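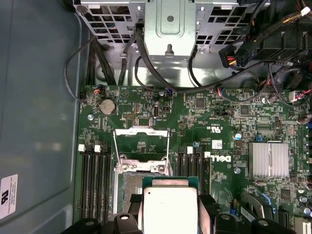
I'd been promising Samina Rana a visit to the Vamerel workshop in Prisstead ever since she started there in October, and on 16th February I finally got on the train and went. I'm so glad I did! I mend computers for a living (second-hand ones, mostly), so an afternoon of watching somebody teach a robot arm to do a bit of my own job was never going to bore me.

Samina met me at the door with a very welcome mug of tea and took me through to the bench where Babar Talpur was working. The job they are collecting at the moment is handling a processor at its socket on an old Dell board, with the tower laid on its side and the panel off. Babar steers the arm by hand from a pair of controls, and everything it does is saved along with the views from the cameras, one of them down at the wrist. Each go is called an episode, and they had 3,351 of them when I arrived, which sounded like a mountain to me until Samina said she would happily take twice that.
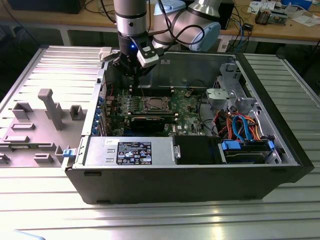

What I hadn't expected was how much they care about the untidy goes. If Babar comes in a little crooked, stops, backs off and lines up again, that episode is kept and given a tag of its own, so the learning system gets to see what a recovery looks like. Only the ones where something is dropped or knocked are put aside, and Wajid Khattak goes through those separately. He showed me his list from the morning — 37 episodes, 6 of them set aside — and we had a long and rather happy talk about bent socket pins, a subject on which I have strong feelings and a few expensive memories.

They let me have a turn too. I have fitted more processors than I could ever remember, and I was hopeless! You don't feel anything through the controls, so you have to trust your eyes, and I kept wanting to tilt my head round the side of the case. My best attempt took around 34 seconds and Babar kindly said it was usable.

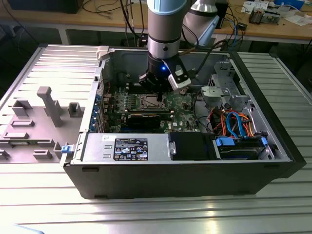 Samina's next worry is variety. A system that has only ever met one case in one position tends to learn that case, so they shift the tower a little between batches, and she would like some other makes on the table before the spring. I've offered her a few tired machines from my back room, if I can get them on the train.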